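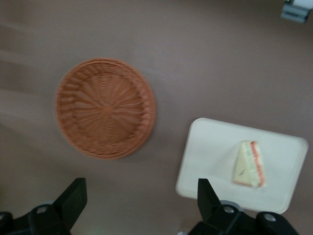

Gripper closes by itself after e-stop reset - anyone else?

mukham
Posted 30th November, 9:14 pm

Hi all, long-time reader, first real post, and of course it's because something bit me. Almost literally.

We run a Grilleo arm on a tabletop snack counter setup. Pick a thing up, put it in a basket or on a plate, go back for the next one. Two-finger gripper, Pulmont controller, wrist camera. It has been pretty well behaved and I was getting a bit smug about it, I admit.

Yesterday it stopped halfway down to a sandwich because I'd hit the e-stop (the approach looked low and I didn't want it pushing into the plate). Fingers open, arm holding still, everything as it should be. I reached in and moved the plate over a little. My coworker thought I was done and twisted the e-stop back out. The arm didn't move at all. The gripper snapped shut, full speed, on the side of my thumb!

I'm fine, it's a bruise and a dented ego. But I never sent a close command. Log says:

cycle 2,354: estop pressed
cycle 2,354: estop released
cycle 2,354: gripper state UNKNOWN
cycle 2,354: gripper homing

So it homes itself on power return, and homing means closing all the way first to find zero. Is there a way to turn that off? I went through the menus twice and came up empty.

sprocketlane
Posted 9:40 pm

Ouch. Glad it's only a bruise.

Yes, ours does it too. When the e-stop cuts the tool power the gripper forgets its position, and when the power comes back it goes looking for it. On the controller there's a startup action under tool settings. Set it to "wait for command" and it will sit there limp until you home it yourself.

That said, two people and one e-stop button is how this happens. Whoever presses it should be the one who lets it out. I'd fix that before I touched a single setting.

mukham
Posted 9:58 pm

Found it, thank you! It was under a tab I'd skipped because it said "legacy."

And yeah, point taken about the button. We talked about it this morning and it was a slightly awkward coffee.

torque_and_toast
Posted 10:21 pm

I'm going to disagree with sprocketlane a bit. The reset shouldn't start any motion, period, whoever is holding the button. Reset first, then a separate start. If letting out a mushroom button makes something move, the wiring is wrong and I wouldn't run it again until it's changed. "Be careful" is not a fix.

sprocketlane
Posted 10:35 pm

I didn't say it was the whole fix. I said I'd do it first. It takes five seconds and no screwdriver.

torque_and_toast
Posted 10:41 pm

Fair. We're probably arguing about the order of the same list. I'd still put the wiring on top.

mukham
Posted 10:50 pm

OK, part two, which is the bit I don't understand. I changed the startup action, emptied the area, pressed and released the e-stop a bunch of times. Limp every time. Great. Then I let it run on the rack items with everybody well back - the chocolate bars, the little black boxes, the shortbread, the foil packets that go in the basket - and at cycle 2,948 it dropped to UNKNOWN again in the middle of a move. No e-stop press. It just lost the gripper for a moment, and this time it went limp, so at least the setting held.
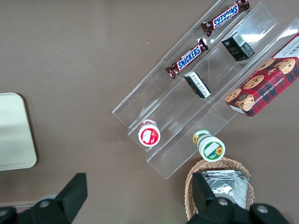
Ryszard Piątek
Posted 11:02 pm

Check the tool cable before you go any deeper into software. A gripper that drops out mid-move with no stop in the log is losing either power or comms, and on a wrist that keeps turning, the connector is my first suspect. Unplug it, look at the pins, plug it back in, and strap the cable so the bend is in the cable and not at the plug. Then put the arm in the worst wrist angle you use and wiggle the cable by hand, with the drives off.

Also look at the comms timeout. I have seen it set at 150 ms on this controller, and one short hiccup was enough to make it give up on the gripper. I would not raise it until you have ruled out the cable, though. A longer timeout will only hide a bad plug.

torque_and_toast
Posted 11:10 pm

Agree with all of that, and would add: limp isn't automatically safe either. If it lets go of something heavy over somebody's hand, you've traded one problem for another. With candy bars, sure, who cares.

sprocketlane
Posted 11:16 pm

See, I'd take limp over clamped any day with what he's handling. Nothing on that counter is going to break a toe.

mukham
Posted the next day, 11:37 am

Drives off, wrist turned as far as the rack picks need, wiggled the cable, and the gripper light flickered. Did it again to be sure - same thing. So Ryszard called it, the plug wasn't seated. I don't know if it was like that from the start or worked its way out.

New cable is coming from Dudek. Until it shows up the arm is parked with a tag on the switch. I left the timeout alone.

torque, I also asked our electrician about a separate start button. He wants to redo the reset circuit properly and can't get to it until January, so we'll be parked for longer than the cable takes. Not thrilled, but my thumb votes yes.

sprocketlane
Posted 11:52 am

Good call on the tag. Can you post the part number for the cable when it arrives? Mine's the same age and now I'm looking at it funny.

mukham
Posted 12:05 pm

Will do!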